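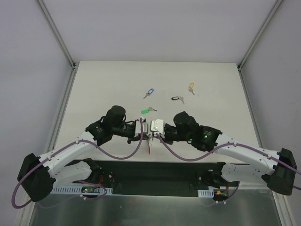 Tahira Ghauri

Small Lodging Operations - notes for session 4
Front desk basics: check-in, key control, night handover

Read before class. Bring the Lundgate floor plan from last time, we will use it again.

1. Where we left off

Last session was reservations and overbooking. Quick recap. A reservation is a promise with a time on it. Guaranteed = card or deposit held, room kept all night. Non-guaranteed = released at 6 p.m. unless the guest calls. Most fights at the desk come from guests who think they have the first kind and have the second. Put the release time in the confirmation email, first line, not in the small print.

Several of you mixed up no-show and late cancel on the homework. Look at it again.

2. Check-in sequence

Greet, name, ID, confirm nights and rate, payment, registration card, key, directions. In that order. Key comes late on purpose. Once a guest has a key in hand they stop listening and start walking.

Never say the room number out loud in a lobby. Write it on the folder, point to it. Same for phone calls - if someone asks which room a guest is in, you offer to connect the call and thats all.

Walk-ins: same sequence, payment first. No exceptions for people who seem nice.

3. Case: Satti Guest House

29 rooms, two buildings, metal keys throughout. Owner did not want card locks (old doors, cost). In one season they cut 51 replacement keys. Nobody at the desk could say who had signed out what, there was a notebook but it was used mostly for phone messages. Housekeeping kept a second set in an apron pocket. Master key hung on a nail behind the office door.

Think about: which of these is the worst problem? Most people say the nail. I would say the notebook. Without a log you can't even tell when something is missing.

What they changed:
- one log, one line per key, time out / time in / initials
- master in a locked box, manager on duty signs
- housekeeping keys issued at start of shift, counted back at the end
- lost key = lock cylinder swapped before the room is sold again

Replacement cost went down. So did the arguments.

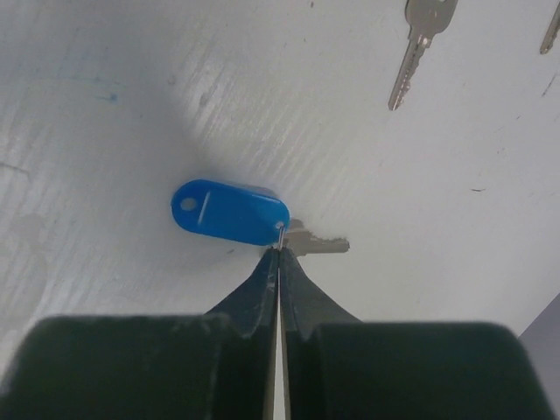
Key control is mostly about labeling and about what a stranger learns from a key found in a parking lot. Property name plus room number on one tag is the worst combination, you have basically mailed them an invitation. Use a code the desk can look up. Color helps too: a bright blue tag like this one is easy to spot, and blue can stand for a floor or a building as long as the meaning lives in the office and not on the tag. Don't make color do all the work though, some of your staff will be color blind. Write the system down. One page, kept with the log.

4. Night handover

The outgoing shift stays until the incoming one has read the log. Ten minutes, overlap, paid. Cover:
- arrivals still expected, with release status
- rooms out of order and why
- cash drawer counted by both people
- keys out that should be in
- anything odd (noise complaint, sick guest, broken ice machine)

Example of a bad entry: "424 problem, told Dave." What problem? Told him when? Is it fixed?

Better: "424 - sink leaking, bucket under it, maintenance called 9:40 p.m., coming at 7. Guest offered move, declined."

5. For next time

Read the Fadano handout on complaints, first half only. Then write a key policy for the Zavwood property, 40 rooms, metal keys, one person on at night. One page max. Must say who can hold the master, what happens when a guest leaves with a key, and what the night person does if locked out of the office. Last one trips people up every April, so give it some thougt.

Hand in on paper please, my inbox is full.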